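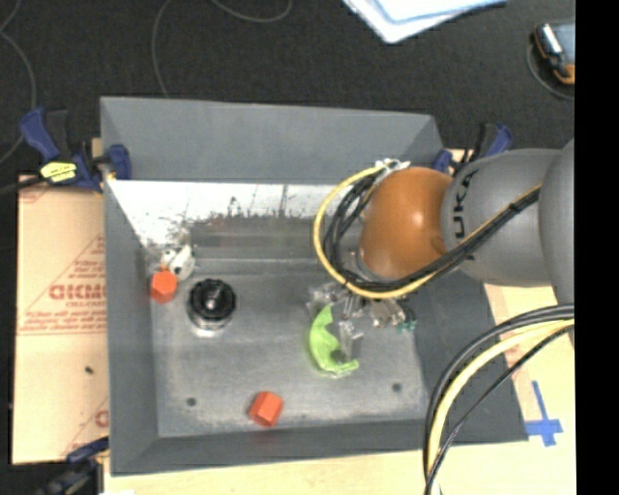 La organización del campeonato Bianchini ha comunicado a los equipos inscritos la modificación del procedimiento de clasificación que se aplicará a partir de junio. Este blog, dedicado desde hace casi 12 años al automovilismo de monoplazas, considera oportuno exponer el alcance de la medida y formular algunas observaciones.

Hasta la fecha, la parrilla se determinaba en una única sesión, con todos los coches en pista. El nuevo formato establece dos tandas. En la primera participa la totalidad de los inscritos; a la segunda acceden únicamente los siete más rápidos, que dispondrán de tres vueltas lanzadas cada uno. Los tiempos de la primera tanda no se conservan.

El trazado de Trastcombe será el primero en acoger el sistema. No parece la elección más prudente. La recta de meta es corta, la salida de boxes desemboca en plena trazada y cualquier vehículo que circule despacio compromete la vuelta de quien viene detrás. En la edición anterior se anularon varios tiempos por este motivo, y las reclamaciones correspondientes se resolvieron cuando la carrera ya había concluido.

Debe reconocerse, no obstante, que la sesión única favorecía en exceso a los equipos con mayor presupuesto de neumáticos. Skurko ha montado goma nueva en todas las clasificaciones de la temporada. Cimell, con un solo coche y un juego de reserva, ha tenido que elegir en cada cita entre la parrilla y el domingo de carrera. La limitación a tres vueltas reduce esa diferencia, si bien no la elimina.

Queda pendiente de aclaración el supuesto de bandera roja durante la segunda tanda. El texto remitido a los equipos señala que el tiempo restante «podrá» reanudarse, sin precisar a quién corresponde la decisión. Se ha solicitado aclaración por escrito y la respuesta se publicará en este mismo espacio en cuanto se reciba.

Entradas recientes
Skurko confirma su alineación para la segunda mitad del año
Guía de accesos y tribunas de Trastcombe
El reglamento de neumáticos, artículo por artículo
Cimell y la continuidad de los equipos de un solo coche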